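Ķēniņš to open second furniture repair and resale shop in Hirkthorpe

Kurnley, 12 April 2026

Ķēniņš, the Kurnley furniture repair business, will open a second shop and workshop in Hirkthorpe in May. The new site is in the former carpet warehouse on Clultlow Road, next to the bus depot, and will take in tables, chairs, desks and cupboards for repair, resale and hire.

The company has worked from a single unit in Kurnley for nine years. It buys used furniture from offices, schools and house clearances, repairs what can be repaired and sells it on. It also takes in private work, mainly loose chair joints, drawer runners, damaged table edges and legs that have been lost or broken in a move.

Demand for private repairs has grown faster than the Kurnley unit can handle. Last year the company completed 183 private jobs, and customers waited up to five weeks for a start date. Many of those customers live on the Hirkthorpe side of the valley and had to bring their furniture across by van or pay for collection.

The Hirkthorpe site has a ground-floor shop at the front and a workshop behind it, with a loading bay on the depot side. Upstairs will be used for storage. The bay has a level floor, so items can be wheeled straight in from a van. Customers dropping off a single chair or a small table can use the front door and do not need to book.

A spokesperson for Ķēniņš said: "Most of what we see is worth mending. A table with a bad leg is still a good table, and the repair usually costs less than people expect when they ring us. We have been turning work away in Kurnley and we would like to stop doing that."

Tables will make up the largest part of the stock in the new shop. Tops and bases will be sold separately as well as together, as they are in Kurnley, so that a customer who already has a sound frame can replace only the top. White tops will be kept in stock alongside darker ones, and staff can cut a top down to fit a narrow room or an alcove. Cutting is charged by the side, and the cut edge is finished in the workshop before collection.

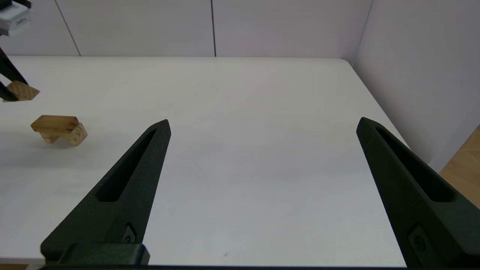

A tabletop in white.

Customers who want a top cut to size are asked to bring measurements in millimetres and a sketch showing which sides go against a wall. The workshop will not cut a top that is already cracked through or has swollen at the edges. Old tops can be left at the shop for a small disposal charge, or free of charge if they are fit for resale.

Three jobs will be created at the Hirkthorpe site: two bench repairers and one shop assistant. One of the repairer posts is open to people without trade experience, and training will be given in Kurnley before the new workshop opens. Details and application forms are on the company's website and at the Kurnley counter. The existing team will stay in Kurnley, where opening hours do not change.

The hire service, which supplies tables and chairs for meetings, markets and exam halls, will move to Hirkthorpe completely. The loading bay there is larger, and hire items will no longer have to share floor space with furniture awaiting repair. Bookings already made for the summer are not affected and will be delivered as agreed. Hire customers who collect their own furniture should check the address on their confirmation, as collections from opening day onwards will be from Clultlow Road.

Prices for repair will be the same at both shops. A written estimate is given before any work begins, and there is no charge for the estimate if the item is brought in. Home visits are available for pieces too large to move, such as fitted cupboards and long dining tables, and the visit fee is taken off the bill if the work goes ahead.

The shop will not accept upholstered furniture without a fire safety label, mattresses, or glass tops with chips. Electrical items, including desks with built-in sockets, will be accepted for resale only when the wiring has been removed.

The opening date will be confirmed once the new shop front has been fitted. Until then, all enquiries and deliveries should go to the Kurnley unit.

Notes to editors

Ķēniņš repairs, sells and hires out used furniture in Kurnley and the surrounding area. The name is written with the accents shown and we ask that they are kept in print where possible.

Visits to the Hirkthorpe site before opening can be arranged through the Kurnley office. Sturdy shoes are required, and there is parking in the loading bay for one vehicle.

Ends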